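Sorting the Recycling Bins at the Dirnby Building

Starting in September, food and drink cartons go in their own bin. Until now they went in with paper, and the paper hauler has been sending whole loads back. Milk, juice, broth and soy drink cartons are lined with a thin layer of plastic, so they can't be pulped with newspaper and office paper. Amrani, the company that picks up on the east side, takes them as a separate stream.

The new bins are on the ground floor next to the mail shelves and in the kitchen on floor 4. If you live or work on floor 6, use the one on 4 for now. A third location is being discussed with the building office.

What goes in

Gable-top cartons, the kind with a folded seam across the top. Flat-topped cartons that held juice, soup or beans. Small single-serve cartons with the straw removed. Plastic caps can stay on if they are screwed tight. The hauler prefers it that way.

What stays out

Paper coffee cups, even clean ones. Foil pouches. Frozen food boxes, which go with cardboard. Anything with liquid still in it. Iman Radwan checked the trial bin on Sunday and took out two pouches, a pizza box and a full quart of buttermilk.

Rinsing and flattening

A quick rinse with cold water is enough. Shake the carton out and let it drain upside down in the sink for a few minutes. You don't need soap.

At home, flatten cartons before you carry them down, as they take up much less space in the bag. Push in the sides, then fold up the bottom. In the fourth floor kitchen, please leave them whole. The bin there is wide and low, and cartons standing upright drain better and are easier to look over before pickup. Set them in bottom down and start at the back.
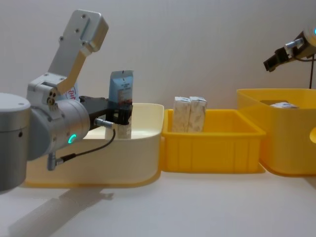
Pickup and keys

Amrani comes at 7 in the morning, so bins need to be at the curb the night before. Abdelkrim Berrada has the key to the side gate. If he is away, Hnat Ostapchuk in unit 43 has the spare. Please don't prop the gate open overnight.

The ground floor bin fills up first. If it is full, take your cartons to the fourth floor and don't stack them on the mail shelves. Last month a bag leaked onto the package log and we had to copy out two pages by hand.

Labels

New bin labels are being printed in English, Arabic, Turkish and Ukrainian. Güven Ertürk is collecting corrections to the wording. Drafts are taped to the inside of the door of room 101, and you can write on them directly. The final versions go up once everyone has had a week to look at them.

Questions about pickup go to Abdelkrim. Questions about what belongs in the bin go to Iman.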